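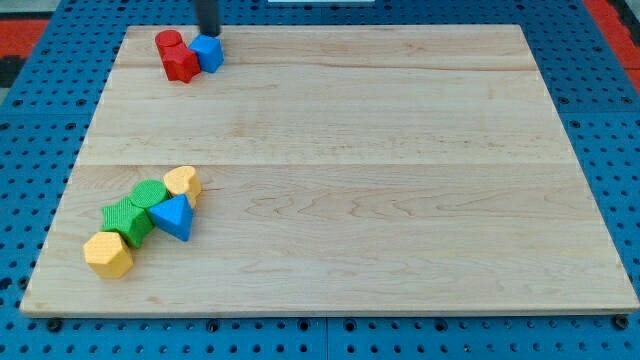 A heart can't be a block, one reader wrote in to tell me, because you can't build on it, and if you can't build on it then it's an ornament and belongs in a different article. I've thought about that more than I probably should have, and I'm leaving the heart in.

Thursday, March 13, 2025
By Satish Chacko
Print this article | E-mail this article

Shape blocks

Shape blocks are small solid toys, each made in one simple form and usually in one plain colour. The cube and the cylinder are the old faithfuls. Stars, crosses and hearts (there, I've said it) turn up in mixed sets beside them, and so do arches, half-rounds and wedges. I use the name for any set where the pieces are meant to differ in outline. A box of identical bricks is a different sort of toy and has its own entry.

People call them all sorts of things. I grew up saying "the shapes", my cousins said "the bricks" even for the round ones, and shops tend to put them under sorting toys or building toys depending on which shelf has room. If you're hunting for second-hand ones it's worth trying every word you can think of!

Forms

The cube is the piece most sets are planned round. It sits the same way whichever face is down, and the other pieces are often cut to match its height, so that a red cylinder and a blue cube can stand side by side and carry a roof between them. Well-made sets keep to this all the way through. In my Pirnar box the cube is 40 mm along each edge and the cylinder is exactly as tall, and I can tell you the bridges are lovely and level.

Cylinders stand on either end and roll on their side, so they do two jobs. Small children find the second job first. A cylinder on a sloping floor is how I discovered that my kitchen slopes.

Stars and crosses are chunkier than you might expect from the name. A star for stacking has to have short, fat points, or they'd snap, and a good one will sit flat on its face or balance on a couple of points if you're patient. Some makers blur the line between a star and a cross altogether — my family has never agreed on the one with the stubby arms.

Then the heart. Laid on its face it's as flat as anything and takes a cube on top without complaint. Stood with its lobes upwards it gives you two humps and a dip, and a cylinder will lie across the dip quite happily if the sizes are kind. I'd call that building. The reader may still write back.

Colour and finish

Red, blue, yellow and green are the usual four. In most sets the colours are mixed across the shapes, so a child can sort the same pile by colour and then start again by shape, and get two completely different sets of heaps. The Melnychuk set I had on loan did it the other way, with every shape tied to its own colour. I found that a bit dull to sort, though very quick to tidy.

Finishes vary a lot. Smooth pieces wipe clean fast and slide off each other even faster. A textured face gives small fingers something to grip, and towers stay up longer on it, but it does hold on to jam. Painted wooden blocks lose their corners first, and I'm rather fond of them once they've gone that way.

What to play on

This gets left out of most write-ups and it matters such a lot. Carpet is hopeless for anything tall. A tiled floor is level enough but the noise is dreadful, and the grout lines catch the edge of a cube and tip it. What you want is a wide, flat board. Pale maple is my favourite, as bright colours show up beautifully against it and you don't lose the small pieces. Boards like that are often glued up from several planks, and the joins don't trouble the blocks at all provided they've been sanded flush. Run a fingernail over them before you buy.

Play

Sorting and lining up come first, long before anything gets stacked. Rows are popular. They go on for ages and end up under the sofa. Towers follow, and then enclosures, by which I mean a wall with a toy cow in it.

Makers usually print an age on the box, and Tukham's says 2 to 6. I think the top figure is far too modest. Give a bored ten-year-old a heart, a star and a cylinder and ask for the tallest tower that uses all three, and you'll have time for a cup of tea. Whatever the age, anything small enough to go in a mouth needs keeping away from babies.

Buying and looking after them

The biggest set I know of at a sensible price has 64 pieces and comes in a drawstring bag. Big sets are fun, but you do pay in arches. Arches are always over-supplied and I've never met a household that wanted more. A small set with a good share of cubes gets used more, and you can add odd shapes as you find them.

For cleaning, a damp cloth and a bit of washing-up liquid will do for painted wood, dried straight away with a tea towel. Don't leave wooden pieces in the sink. I did it last June and the cylinders swelled at the ends, and they've rocked ever since.

See also
Shape sorters
Marble runs
Pattern tiles
Drawstring bags, how to mend

Recently added to Lurkier
Skittles (indoor)
Spinning tops
Wooden train track, joining different makes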